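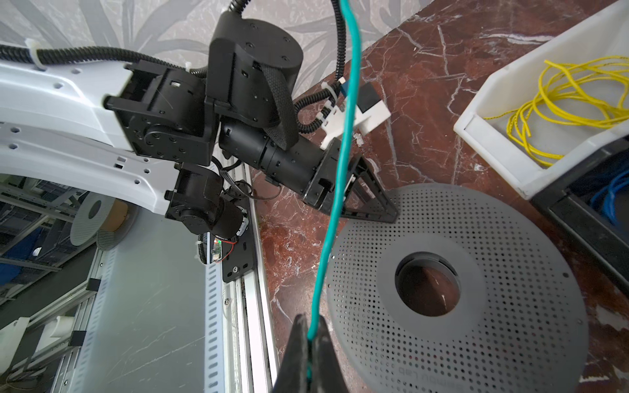
Teal cable between two gripper fingers

Ustodia Crawl Reports: frequently asked questions

Why does my report list fewer pages than my sitemap?
The crawler skips any address marked noindex or blocked in robots.txt. On the Gernport shop site, 337 of 3805 addresses were left out on these grounds. Skipped addresses are listed under Excluded.

How often is a site crawled?
Every seven days on the Herkier plan. Stöcker accounts can start a crawl by hand at any time.

What counts as a redirect chain?
Two or more redirects before the final page. The crawler follows up to six and then records an error.

Two of my pages share a canonical tag. Is this a fault?
Only if their content differs. Filtered and sorted versions of a category page should normally point to the main one.

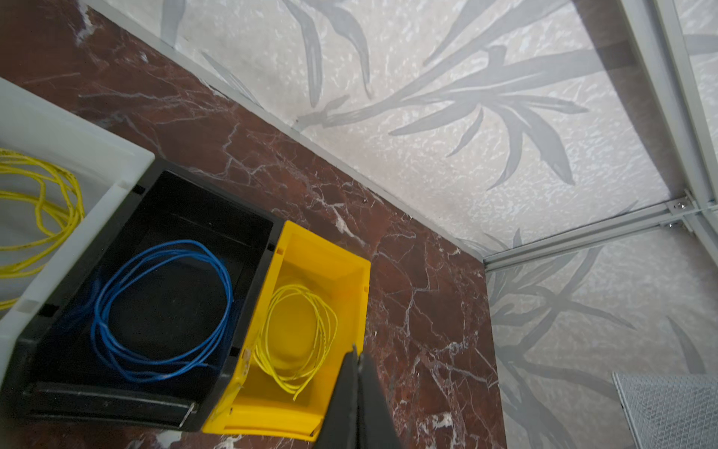

Coiled cables in open storage bins

Are missing alt texts reported?
Yes, under Images. Empty alt attributes are treated as deliberate and do not lower the score.

Why did my score change in May?
The weighting of duplicate titles was raised. Older reports keep their original score and should not be compared with newer ones.

Can I export the results?
CSV only. Column names are fixed.

Page maintained by Malsha Munshi, Search Support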